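Darnenus Work Surface, Pale Finish
Pultgate / Benches and Surfaces / Replacement Tops
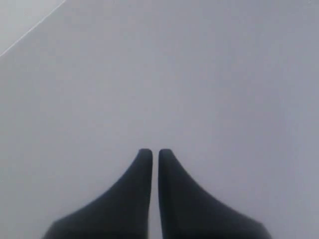 Darnenus, pale finish, close view.

The Darnenus is a replacement top for Clondineck bench frames. It ships as a single panel with the mounting hardware bagged separately. The frame is not included. For frames with the older Cortés crossbar, order the adapter kit (part 354) with the top.

Specifications
Finish: pale, low gloss, same on both faces
Edge: square, lightly eased
Maximum distributed load: 100 kg on a four-leg frame
Maximum point load: 11 kg
Surface temperature limit: 75 °C continuous
Mounting: through-bolt from below, pre-drilled
Use: indoor only

Installation
Set the panel face down on a clean blanket or foam sheet. Align the frame with the pre-drilled holes and start all bolts by hand before tightening any of them. Tighten in a diagonal pattern. Do not use a powered driver for the final turns. Turn the bench upright with one person at each end and adjust the feet until it stops rocking.

On uneven floors, level the frame before fitting the top. Bolts tightened on a twisted frame can bow the panel, and this is not covered under the warranty.

Care
Wipe with a damp cloth and mild dish soap, then dry. Alcohol wipes may be used for ink and adhesive residue. Acetone, scouring powder and melamine sponges will leave shiny patches. Soldering irons and hot plates need a separate heat-resistant mat.

Minor scuffs do not affect the load rating. When one face is worn, the panel can be unbolted and turned over.

Ordering notes
Cut-to-size panels are supplied without holes and cannot be returned. Shade may vary slightly between batches, so benches that will stand side by side should go on one order. Drilling templates for discontinued frames are available on request from Lawal Ugwu, Pultgate parts desk.

Page revised Mar 3, 2024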